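Field notes: finger pad slip on the hand-held grippers, and what we changed

Anyone who pulled the November tableware recordings from the Ninska share will have noticed that a block of them carries a hold flag. The flag is still on. This item explains the fault behind it, what it did to the data, and what to check on your own units before the next round of home sessions.

The short version: a finger pad on one of the hand-held grippers moved on its backing while under load. The jaw opening that the encoder reported no longer matched the opening between the pads. The unit passed its power-on check every time. Recording continued for most of a session before the mismatch was caught, and it was caught by a dropped bowl.

Background

The tableware set is recorded in ordinary homes on ordinary dining tables. An operator works with a gripper in each hand, picks up dishes and food items, moves them, and sets them down. Each unit logs its camera stream, its pose and its jaw opening. The policy we train at Dalla takes the jaw opening as a target, so an error there is copied straight into what the arm is asked to do later.

Bowls are the hard part of the set. A plate can be lifted by a short bite on the edge. A deep bowl has to be taken by the rim with one finger inside and one outside, and the wall is curved, so the pads meet it at an angle and the load has a component along the face of the pad. That sideways component is the one the pad bond has to resist.

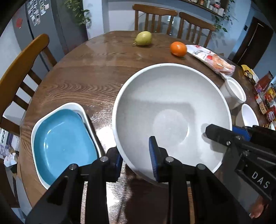
The pads are held to the finger by an adhesive layer and a shallow lip at the heel. The lip stops the pad from sliding toward the palm. Nothing stops it from sliding toward the tip except the adhesive. When a heavy bowl is lifted by the rim, the pull is toward the tip.

What happened

The session started at 10 in the morning. Both units were powered on, closed fully, and zeroed. The Hadgu logger wrote a pass for each. The first trials were fruit and packaged food, which load the pads very little. The operator then moved on to dishes.

During a rim lift, a bowl left the jaw a short distance above the table. It landed on its foot and did not break. The operator entered "drop, operator" in the trial notes and carried on, which is what the protocol said to do at the time. Two more drops followed with the same unit, both on bowls. After the third one the operator stopped, closed the jaw by hand, and saw that the pads did not line up at the tips. One of them had moved forward by 3 mm.

The session was paused at that point and the unit was taken out of use. The other unit was inspected in the same way and showed no movement.

Why the check missed it

The power-on check closes the jaw, reads the encoder, and compares the result with a stored zero. It tests the linkage and the sensor. It does not test the pads. With a pad displaced toward the tip, the jaw still closes fully, because the pads are of even thickness over most of their length. The encoder then reads the stored zero within tolerance, and the check passes.

The error appears only when something is held between the pads near the tips. The front of the displaced pad hangs past the end of the rigid finger. With no backing, it bends away from the object. The encoder reports a jaw closed to the thickness of the bowl wall plus the compressed pad, but part of the contact has gone soft. In the logs this looks like a slightly tighter grip than usual. A reviewer skimming the traces would have accepted it, and one did.

We went back through the traces after the fact. The offset does not appear in one step. It grows over a run of rim lifts, levels out during trials with plates, and grows again when bowls come back. That pattern fits adhesive creep and does not fit a knock or a bad assembly.

Contributing causes

The adhesive had been in service past its change interval. The interval is written as 2000 closures. The logger counts closures per session and resets at power-off, so the running total was being kept by hand on a card in the case. The card for this unit had gaps.

The pads had been wiped down between homes with an alcohol cleaner. The cleaning sheet calls for a damp cloth on the pads and alcohol on the frame only. On the bench, alcohol that reached the pad edge softened the bond enough to matter. We do not know how often this had been done to the unit in question.

The trial notes gave the operator a choice of "drop, operator" or "drop, object." There was no entry for a suspected hardware fault, so a hardware fault was recorded as handling error. We consider this the most serious of the three, as it would have hidden almost any other fault in the same way. 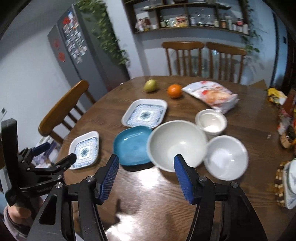

Effect on the data

The hold covers 106 trials. All of them come from the one unit and fall after the first point where the offset can be told apart from noise. Trials recorded with the other unit in the same session are not affected in jaw opening, but two-handed trials are held as a pair, since one half cannot be used alone.

Plate lifts inside the held block are probably usable. The plates in this home were taken by a short bite at the edge, well back from the displaced tip, and the traces agree with those from the earlier part of the session. We have not released them yet. Fruit trials recorded after the offset appeared are also being reviewed. They are less clear, because a round object touches the pads wherever the operator happens to center it.

Bowl lifts in the block will not be released. Correcting them in software was tried. The soft portion of the pad bends by a different amount with each grip, and a fixed offset makes some of the trials worse.

If you trained on the set before the flag was applied, compare your run date with the change log on the share. One Dalla checkpoint was affected and has been withdrawn. On the bench arm it closed too hard on rims. It was only ever run on the bench, at reduced speed, with plastic bowls.

Safety

No one was hurt. A dropped ceramic bowl is still a hazard in a home, particularly with the operator's hands on the grippers and feet under the table. The protocol now says that dishes are kept away from the table edge during rim lifts, that closed shoes are worn, and that any chipped dish ends the session until the table and floor have been cleared. Food that was unwrapped when a dish broke is thrown out.

The stop rule has also changed. One unexplained drop now pauses the session for a pad check. Under the old rule, nothing short of a broken dish required a pause.

Changes in place

All pads in stock have been rebonded, and the fingers are being replaced with a version that has a lip at both ends. The first 8 pairs came from the Grurkora shop last month and are fitted to the units used for dishes. The remaining units keep the old fingers and are limited to fruit and packaged items for now.

The logger now keeps the closure count through power-off and refuses to start a session past the interval. The paper card is no longer used.

A gauge block has been added to every case. At the start of a session, and again at each change of object type, the operator closes the jaw on the block at the tips and then at the heel. The two readings must agree within 0.5 mm. The check is logged as its own entry with its own pass or fail.

The trial notes have a third drop entry, "drop, check hardware." Use it freely. A false entry costs a short pause and is not counted against the operator.

Checking your own units

Power the unit off and close the jaw by hand. Look across the tips from the side. The pad ends should be flush with each other and with the ends of the fingers. Push each pad firmly toward the tip with a thumb. Any movement at all is a fail. Look along the pad edge for a shiny line, where the adhesive has stretched and picked up no dust. Fill in the fault form even if the unit passes, so that we have the count of good ones.

Units that fail should be sent back with the pads still on. Please do not peel and rebond them in the field. We lost the bond surface on one returned finger that way and could not measure it.

The bench report, with traces from the held trials, is in the Ninska share under the tableware folder. The decision on the plate lifts will be posted there when the review is finished.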